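Site Lasness, bâtiment B, niveau 1
Fiche de contrôle sécurité / état des locaux, cuisine partagée + réserve
Passage de septembre, 7h40
Contrôle : Laurier Gill
Copie : Huguette Delorme (Clirkotholm, gestion des bâtiments)

Légende : OK = conforme. AR = à reprendre. NV = non vu, à revoir au prochain passage. Commentaires tapés sur place, désolé pour les fautes.

1. ACCÈS ET CIRCULATION

1.1 Porte couloir, ouverture complète : OK
1.2 Ferme-porte : AR. Claque trop fort. Déjà noté au passage précédent, toujours pareil. Un tour de vis et c'est réglé, mais il faut l'escabeau.
1.3 Dégagement devant la sortie : OK le jour du contrôle. Deux cartons poussés par moi contre le mur, pas évacués.
1.4 Éclairage de sécurité : OK, test bouton fait, tient bien.
1.5 Sol, état général : AR. Dalle décollée côté réserve, coin relevé. On s'y prend le pied avec un chariot. Balisée au ruban en attendant.
1.6 Affichage plan d'évacuation : OK mais c'est l'ancien, la réserve n'y figure pas. Huguette, tu as la nouvelle version ?

2. ÉLECTRICITÉ

2.1 Tableau, accès libre : OK
2.2 Différentiel, test : OK, les deux déclenchent.
2.3 Prises plan de travail : AR pour celle près de l'évier, cache fendu. Condamnée avec un obturateur.
2.4 Multiprises : AR. Une branchée sur une autre, derrière le micro-ondes. Débranchée. Si je la retrouve au prochain passage je l'emporte.
2.5 Cordon bouilloire : OK
2.6 Étiquettes de vérification appareils : NV pour le grille-pain (pas trouvé, quelqu'un l'a monté à l'étage ?). Les autres à jour.

3. CUISSON ET FROID

3.1 Plaque, propreté : OK
3.2 Plaque, voyant chaleur résiduelle : OK
3.3 Hotte, filtres : AR. Gras. À passer au lave-vaisselle, programme long, séchage complet avant remontage.
3.4 Frigo du haut, température : OK, dans la plage.
3.5 Frigo du bas : AR. Joint qui baille en bas à gauche. Commande à faire, réf. joint 138, vérifier avant d'envoyer car la dernière fois on a recu le 105 et il ne va pas.
3.6 Denrées sans nom ni date : AR, comme toujours. Jeté ce qui était ouvert. Le reste dans le bac du bas, à récupérer avant la fin de semaine.
3.7 Micro-ondes, porte et loquet : OK

4. PLANS, FAÇADES, SURFACES

4.1 Plan de travail, chants : AR. Un chant se décolle à l'angle, ça accroche les manches. Colle contact.
4.2 Surfaces lisses, produit utilisé : uniquement le Tufa dilué, pas de poudre, pas de tampon vert. Le tampon vert raye le mat et après ça garde la crasse. J'en ai encore sorti un de l'évier.
4.3 Contrôle visuel des surfaces grises : à faire de près et en lumière rasante, de face on ne voit pas les rayures fines. Passer la main aussi, une rayure qu'on sent à l'ongle = AR, une trace qu'on ne sent pas = nettoyage simple.
4.4 Traces de reflet : ne pas les noter comme tache. Bouger la tête, si ça bouge c'est de la lumière. Quelqu'un avait ouvert une demande pour ça en juin.
4.5 Joint silicone évier : AR, noirci sur la longueur du bac. À refaire, pas à frotter.
4.6 Poignées de meuble : OK, une resserrée.

5. RANGEMENT ET RÉSERVE

5.1 Charges lourdes en bas : AR. Packs d'eau sur l'étagère du haut. Descendus. 34 kg par étagère maxi, c'est marqué sur le montant, à relire svp.
5.2 Fixation murale du rayonnage : OK côté gauche. NV côté droit, trop de choses devant.
5.3 Produits d'entretien séparés de l'alimentaire : AR. Bidon Plolteck à côté de la farine. Remis dans le placard bas et fermé à clé. La clé est au crochet habituel.
5.4 Fiches de données de sécurité : manque celle du Plolteck. Demandée.
5.5 Escabeau : OK, patins en place.
5.6 Bacs vides empilés : OK, mais pas plus haut que l'épaule merci.

6. INCENDIE ET PREMIERS SECOURS

6.1 Extincteur, plomb et pression : OK
6.2 Extincteur, accessibilité : AR. Manteau accroché dessus. Manteau déplacé.
6.3 Couverture anti-feu : OK, languettes visibles.
6.4 Détecteur : OK, voyant qui clignote normal.
6.5 Trousse : AR. Plus de pansements petite taille, compresses périmées. Gel brûlure OK. Liste envoyée à Huguette à part.
6.6 Registre : dernière ligne pas signée. Celui qui a utilisé la trousse, merci de compléter.

7. EAU, ÉVACUATION, DÉCHETS

7.1 Robinet évier : OK
7.2 Siphon : léger suintement, serré à la main. A revoir au prochain passage.
7.3 Bac de tri : OK
7.4 Poubelle principale, couvercle : AR. Pédale HS. On soulève à la main, pas terrible à côté d'un plan où on prépare.
7.5 Local poubelles : NV, pas la clé.

À FAIRE EN PRIORITÉ

Dalle décollée côté réserve (1.5), avant tout le reste.
Prise près de l'évier (2.3), électricien, ne pas bricoler.
Joint du frigo (3.5).
Compresses et pansements (6.5).

Le reste peut attendre le passage suivant, sauf la pédale si quelqu'un a une poubelle en trop à l'étage.

COMMENTAIRES LIBRES

L. Gill : globalement mieux que la dernière fois, le frigo du haut est propre, merci à ceux qui s'en occupent. La réserve par contre déborde. On ne peut pas contrôler une fixation quand il y a des cartons devant, donc au prochain passage je mets AR d'office sur 5.2 si c'est pareil.

H. Delorme : vu. Dalle transmise à l'équipe travaux, ils passent dans la semaine. Plan d'évacuation : version à jour à l'impression. Pour le joint, envoie-moi une photo de l'étiquette interieure du frigo avant que je commande. Et d'accord pour 4.4, je ferme la demande de juin.

L. Gill : étiquette du frigo, demain, j'étais déjà reparti. Pour la 4.3 je garde la consigne telle quelle, de près et en biais. 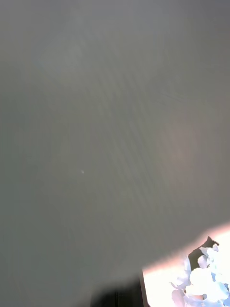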